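Filed under: Home & Family / Opinion

The label maker will not save you

Every September the same advice comes round again. Buy matching tubs, print labels, give every toy a home, and the children will tidy up after themselves. I have read it in magazines and on the backs of packets. I have also tried it, in a house with two children under nine, and I would like to register some doubt.

My own attempt cost just over 90 pounds. I bought the Pekby stacking set, which came with 19 tubs in three sizes, and a roll of stickers. I spent an evening sorting. Farm animals in one, train track in another, doll clothes in a third, and so on down to a tub for "small wheels". It looked marvellous for a day and a half.

Then somebody wanted to build a hospital for horses. A hospital for horses needs farm animals, doll clothes, track, wheels and most of the kitchen drawer. When it was over, the whole hospital went into the nearest tub, which said CRAYONS.

I don't blame the children. The system was designed for the person who likes looking at shelves. Children don't play by category, and asking a tired six-year-old to sort 100 bits of plastic into 19 places before bath time is asking for a row. We had plenty of those.

The people who sell storage have an answer, of course, and it is more storage. Stilesau will send you a "starter audit" that tells you how many boxes you are short. I filled it in out of curiosity and was told I needed another six. A friend swears by the Briltadico drawer units, but hers are in a spare room with the door shut, and I have my suspicions about what is in the bottom two.
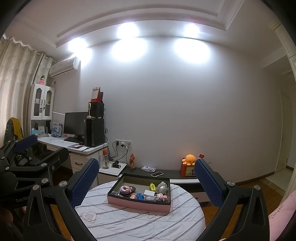 What we do now

We have one open box per room and a big basket at the foot of the stairs. Whatever is lying about at seven o'clock goes in the box. It takes four minutes, and the children can do it because there is nothing to get wrong. Once a month or so I tip everything out and we have a look at what has gathered. Some of it goes back upstairs. A fair bit goes in the bin when they are at school.

Is it tidy? Not very. You do have to rummage, and we lost the little key to the music box for most of the spring. But rummaging is something children are good at, and they find things they had forgotten they owned, which keeps them busy for longer than anything new from a shop.

I kept three of the tubs. Train track really does deserve its own. The rest went to the school fair - labels and all - and were bought by a very hopeful-looking couple with a baby.

Related posts
- Do party bags have to be this bad?
- Mending a doll's arm with what's in the drawer
- The Michailidis play kitchen, one year on
- Against the reward chart

We use cookies to remember your settings and see which posts are read. Carry on browsing if you're happy with this, or change your choices.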